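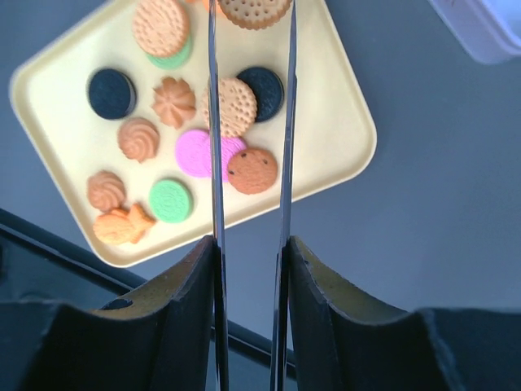
Plain and mint-green round cookies on one of our cream trays. Nerkmont tea room, July service.

Rilura Hospitality
The cookie service at the Nerkmont tea room returns this month. In this thread we set out the hours, how the trays are arranged, and what guests and event organizers should know before placing an order.

Rilura Hospitality
Afternoon service begins at 4 p.m. and continues until the last tray is cleared. Cookies are included with any pot of tea or coffee. Guests who wish to have cookies alone may order them at the counter by the plate.

Rilura Hospitality
The plain cookie is a round, light tan biscuit with small holes across the face. The holes are made before baking so that steam can escape and the surface stays level. It is lightly sweetened and is the cookie we recommend for guests who find the others too rich.

Rilura Hospitality
The green cookie was added to the menu following the spring tasting at our Economou Street kitchen. Its color has led a number of guests to expect peppermint. The flavor is pistachio, and the menu card has been revised to say so in larger type.

Rilura Hospitality
Guests with a nut allergy are asked to speak to a member of staff before taking anything from a shared tray. The plain and green cookies are served together and may touch. A separate plate, prepared in the kitchen and carried out covered, is available on request at no charge.

Rilura Hospitality
A note on the trays. The cream rectangular trays with the raised rim have replaced the flat boards used last year. Cookies slid on the boards whenever a table was moved, and the rounded corners of the new trays are easier to wash and dry properly.

Rilura Hospitality
Tea room staff should continue to allow the cookies to overlap. A plain cookie may rest partly on a green one, provided that enough of the lower cookie can be seen for guests to tell which it is. Please do not build stacks. The bottom cookie is invariably the one that breaks.

Rilura Hospitality
Trays are to be filled in the kitchen and topped up from the kitchen. They should not be refilled at the table from a storage tin, as crumbs from the tin collect along the rim and make a fresh tray look like an old one.

Rilura Hospitality
We have been asked whether the cookies may be displayed on paper liners. For the present, the answer is no. The liners supplied last season curled at the ends in warm weather, and several guests carried a liner away with their cookie. We will review the matter when a heavier paper is available.

Rilura Hospitality
Private events: the tea room may be reserved for receptions of up to 100 guests. A standard reception order is 200 cookies, divided equally between plain and green unless the organizer requests otherwise. Orders in one variety only are accepted.

Rilura Hospitality
Organizers are asked to confirm final quantities before the kitchen begins mixing. The dough is rested overnight, and an increase received on the morning of an event cannot always be met. Where we are unable to bake more, we will offer shortbread from the counter as a substitute.

Rilura Hospitality
Collection orders are packed in flat boxes with the two varieties in separate rows. We advise keeping the box level and out of direct sun. The cookies are best on the day of collection and remain good the following day if the lid is kept closed. They should not be refrigerated – the edges soften.

Rilura Hospitality
The Prendaseo music evenings will again be supplied by the Nerkmont kitchen. Trays will be placed at both ends of the foyer before the doors open and replaced at intermission. Audience members are requested to finish their cookies before returning to the hall. Last season's programs carried the same request, with mixed results.

Rilura Hospitality
Over the full season the kitchen expects to bake 2000 cookies for Prendaseo alone. For this reason the counter may run short of the green variety on performance days. Guests who particularly want them are advised to arrive at the start of service or to reserve a plate that morning.

Rilura Hospitality
Several guests have written to ask for the recipe for the plain cookie. It is not published at present. We can confirm that it contains wheat flour, butter, sugar, egg and salt. A full list of ingredients for every item is kept at the counter and may be read there at any time.

Rilura Hospitality
Cookies left at the end of service are offered to staff and are not returned to the trays the next day. Guests may take home what remains on their own plates. Paper bags are kept beside the register – please ask if none are on display.

Rilura Hospitality
Comments on the new trays and on the green cookie are welcome throughout July. Cards are available at the counter, and replies to this thread are read by the tea room office. Event inquiries should be sent through the reservations form, as we are unable to accept orders by reply.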